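Visit report: Horncombe automation lab, two-arm folding cells

Purpose of the visit was to collect numbers for the equipment plan before the January budget is reopened. We have one line in that plan marked "textile handling, bench scale" and no agreed figure against it. Attending from our side were Ruoxi Zeng, Amr Kettani and me. Our host was Margus Dambrauskienė, who runs the cells at Horncombe and buys most of the parts for them himself.

The lab occupies the ground floor of a former dye works. Power and compressed air come down from the ceiling, and the cells are placed so that each can be reached from the front and one side. Margus recommended that we draw the access space on our floor plan first and fit the cells into what is left. Ilby, the site we visited last year, did this in the other order and had to move a wall.

Each cell is treated as a single purchase with four cost lines: arms, structure, computing and spares. Horncombe keeps them apart because they age differently. The structure from the first build is still in service. Arms are written down over three years and the computers over four.
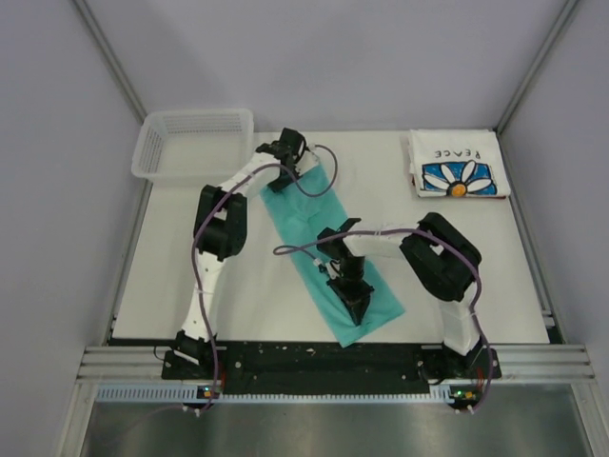

Structure was the line we had underestimated most. Our draft allowed for a table and a pair of clamps. The Horncombe cell has three pale gray walls on aluminum corner posts, a matte white board as the work surface, and one long black plate carrying the bases of both arms. Margus puts the plate first in importance. When the arms share a plate, their spacing is fixed at the drilling stage and calibration survives a change of arm. He orders it from a local shop, Bircombe, at 206 dollars per piece with a lead time of 22 working days. Extra screw holes cost very little if they are on the first drawing and a good deal if they are not.

Cabling is bought as a consumable. The purple cables run outside the links and are held with zip ties, so a worn one can be changed without opening the arm. Horncombe budgets 200 dollars per cell per year for cables and connectors. Amr asked whether internal routing had been considered. It had, and the quoted price for the arm was higher by nearly 3900 dollars, with repairs done only at the supplier.

Test articles need their own line too. The lab works with plain rectangular cloths and ordinary T-shirts, bought in batches and replaced when the fabric softens. Snædís Fogh, who keeps the test records, wants every batch logged by weight and fiber content. Results from old and new cloth are not comparable, and we should plan for storage as well as purchase.

On computing we got less than we hoped for. The control software is Mao, maintained in house, and there is no license fee to compare against. Fengying Ye offered to send the hardware list but would not estimate support hours. I have left that cell in the spreadsheet blank.

Items to carry into our plan:

- Split the textile line into arms, structure, computing, spares and test articles.
- Request a plate quote from Bircombe with our own hole pattern.
- Hold one complete spare arm for every two cells - Horncombe holds one for three and considers this too few.
- Ask the electrician about ceiling drops before the floor plan is signed.

Open question: whether to buy one cell now and a second after acceptance, or both together. Ruoxi prefers both, on the grounds that freight is charged per shipment. I prefer one, as the hole pattern will probably change after first use. To be settled when the Bircombe quote arrives.

Posted 11 Mar 2024

3 shares | 2 comments

Contact | Copyright Equipment Planning Group | Back to top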